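Filed under: Workroom diary / Shelving

July, early evening
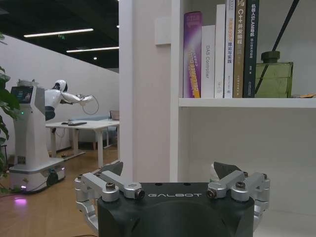 Spent the afternoon on the shelf heights. The Womell unit has pin holes down each side and I had set the boards by guesswork when I put it up, so the taller volumes were going in on their sides. I moved one board and tried it with a short run of books before committing the rest. Six went on upright, spines out, the purple STEM book at the left end and the SLAM one, nearly black, at the right. They hold each other up without a bookend as long as they are packed tight. The compartment under them is plain white and still empty. It was meant for the box files, but I am now inclined to put the Flomeck manuals there.

Order is a nuisance. By height looks tidy and is useless. By subject puts the C++ concurrency book next to DAS Controller, and after that the scheme gives out. Left it unsorted for now.

Weighed the first crate on the parcel scale before carrying it up: 1316 in the notebook against the old figure of 554, so either I have bought more than I thought or the earlier entry was for a half crate. No unit written beside either. Must write units.

Checked the level again after tea. Slight drop to the right, corrected with a folded card under the foot. Mikuš catalogue number 113 has proper adjustable feet; ordered a set. The Wirkov crate is still taped up by the door.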